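Lecomte Shape Set - Setup and Care Guide
Section 4: Laying out the blocks on a wooden board 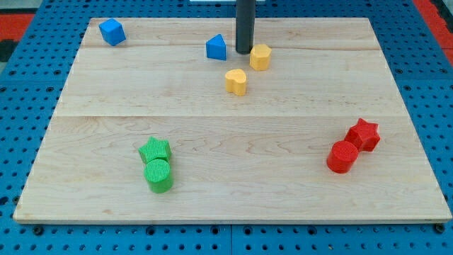
A reader of the last edition, Zoltetti, wrote in to say that the colors should be sorted before anything goes on the board, and that doing it the other way around cost a whole Friday morning. Step 2 has been changed to match.

You need a flat wooden board, the blocks in blue, yellow, green and red, and a dry cotton cloth.

4.1 Preparing the board

1. Set the board on a level bench or work surface. If it rocks, turn it end for end and try again.
2. Sort the blocks by color beside the board. Keep the two blocks of each color together.
3. Wipe the board along the grain. Do not use spray polish - it leaves a film and the blocks will slide.
4. If the board is to be bolted down, fit the bolts near the corners and tighten them by hand first. Finish with a wrench, a quarter turn at a time.

Caution: Do not overtighten. Wood can split at the bolt holes, and a split board must be replaced.

4.2 Placing the blocks

5. Start with the cubes. They can sit at any angle, so long as one face is flat on the wood.
6. Add the triangular prisms. To stand a prism upright, rest it on one of its rectangular faces with the point up.
7. Leave a finger's width between blocks. Small hands need the room.
8. Check that no block sits across a seam between planks. On older boards the seams may be slightly raised.

Note: The layout does not have to be in rows. For sorting games a scattered layout works better, with the two blocks of a color set apart.

4.3 Putting away

9. Lift the blocks off. Do not tip the board to clear it.
10. Return the blocks to the Kukar tray, cubes first.
11. Store the tray flat and out of direct sun. Red and yellow fade soonest.

4.4 Care

Oil the board every 300 hours of use with Flirngate board oil, part 540. Let it stand overnight before putting blocks back on it. Painted blocks should never be oiled - use the dry cloth only.

For chipped corners and loose paint, see section 14.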